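Workshop tips: getting a gripper to pick up bottles that are lying down

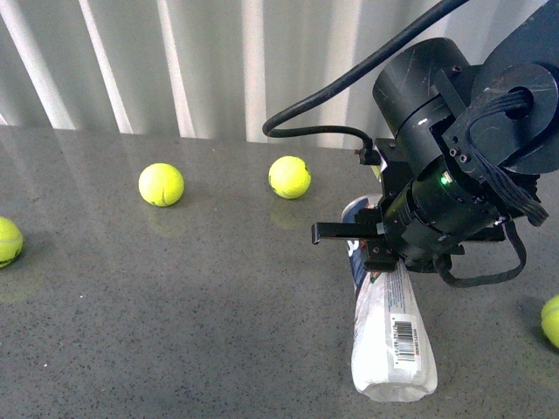

I've been setting up grasping trials at Polwood for a good while now, and bottles on their side are still my favorite problem! They roll, they squash, you can see right through half of them, and a grasp that's perfect on a box will shove a bottle clean off the counter. Most of these tips come out of our August runs, when Setsuko Takeda and I compared two ways of choosing the grasp point.

Close across the bottle, never along it. Line the fingers up so they shut at right angles to the long axis. If you're off by a little, the bottle turns itself to match as the fingers close, and you get that correction for free.

Aim for the label. Depth cameras have a rotten time with clear plastic, and paper gives them something solid to see. In our trials the first method went for the middle of the whole outline. The second found the label first and worked outward from there. We ran 100 pickups with each, same counter, same lights. Outline method: 7 drops. Label method: 2. I was thrilled, and then Setsuko pointed out (fairly) that we'd only tried three shapes of bottle, so please don't carve those numbers in stone.

Leave the cap on. An empty bottle with its cap screwed down tight pushes back against the fingers and holds its shape. With the cap off it folds, and your finger-gap reading tells you nothing useful.

Put a few tennis balls out with it. They're cheap, they're bright, and they roll when bumped, so you find out right away if the arm swings too low on its way in. Start them well apart and move them closer once the plain pickups are going well.

Mind your cables. Give the wrist a full turn by hand, power off, before the first run of the day. You want enough slack that nothing pulls and not so much that a loop drags across the counter. Hook-and-loop ties are great for this – zip ties always end up in the wrong spot and then you're hunting for the snips.

Watch for shine. A glossy counter throws back reflections, and ours had the software chasing ball-shaped smudges for a whole afternoon. Move the lamp before you start fiddling with thresholds. A sheer curtain over the window helps too.

Save the misses. Kiri Harawira goes through our failed grasps and sorts them by where the fingers first touched, and that folder has taught us more than all the good runs put together.

Next up is wet bottles, and I can't wait. Bring towels.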